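# Millia hand-held grippers, plus the good-practice booklet they come with

I've been using the Millia pair since May, mostly for small bathroom-type stuff, and I wanted to get a review down before I forget what annoyed me at the start.

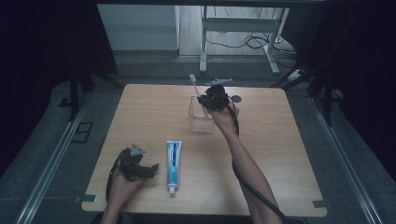
The booklet is the part I didn't expect to like! It's 31 pages, written by the folks at Undthorpe, and it's a house rulebook more than a manual. Mark the table corners and leave the marks alone. Start every take with the jaws open. Route the cables down the outside of your arms (I ignored this one for a while and kept snagging my elbow). If you fumble, keep going and tag the take as a fumble, don't quietly delete it. That last rule has changed how our whole folder looks, and I'd say for the better.

The grippers themselves are good. Light enough for a long session, a nice firm close on thin handles, and the grip suits my small hands. Glass still makes me nervous, so I go slow near a rim. Toothpaste tubes are easy if you take them across the middle and a pain if you go for the cap.

Gripes? The cables are stiff. The trigger on my left one squeaked until I'd put 366 takes on it, then stopped, no idea why. And the booklet's section on breaks is one line long, which is silly, as your wrists will tell you. I borrowed the rule from the older Yimer guide instead: 14 minutes on, then put them down. Works for me.

I did look at the Stovside set first. Softer trigger, but the paperwork was a safety sheet and nothing on how to keep your takes consistent, and I really need somebody to tell me that stuff.

Four stars from me. I'd buy them again, and I'd read page one before plugging anything in (I didn't).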